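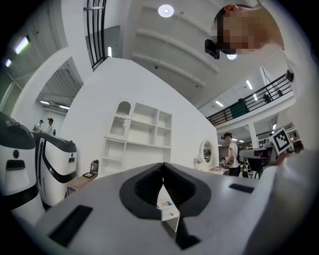 A little white cabinet, one small round knob, and a card left on top

Home | Kitchen | Tidying | Workshop | Readers Write

November 2018
By Leonidas Alexiou

I have a great soft spot for the small white cabinet. Give me one with a tiny round knob and I'll find a corner for it, and then (my family will tell you) I'll spend a happy afternoon fussing over what goes inside. A low wooden table nearby doesn't hurt either, for whatever you're carrying when you come in.

The trouble with white is grubby marks, and they always gather around the knob. I use warm water with a drop of dish soap on a soft cloth, wrung out well, and then a dry cloth straight after. Go gently with anything scratchy! If you must sand a chipped edge, finish with 2000 grit and take your time over it.

A wobbly knob is usually just a loose screw at the back of the door. Snug it up by hand. If the hole has gone sloppy, pack it with a wooden toothpick and a dab of white glue, leave it overnight, snap off the extra and put the screw back in.

As for the top, it collects cards, keys, receipts and the odd lonely battery. I allow one card or picture up there, whichever colour cheers me up that month, and everything else goes in a shallow tray that gets emptied before supper. My sister in Elora keeps hers completely bare, but I find that a bit chilly.

Readers' comments (3)

Retamal: The toothpick trick worked on my bathroom door, thank you.

Torkness: Would matchsticks do? I have 28 of them and no toothpicks.

Leonidas: They will, Torkness, just cut the heads off first.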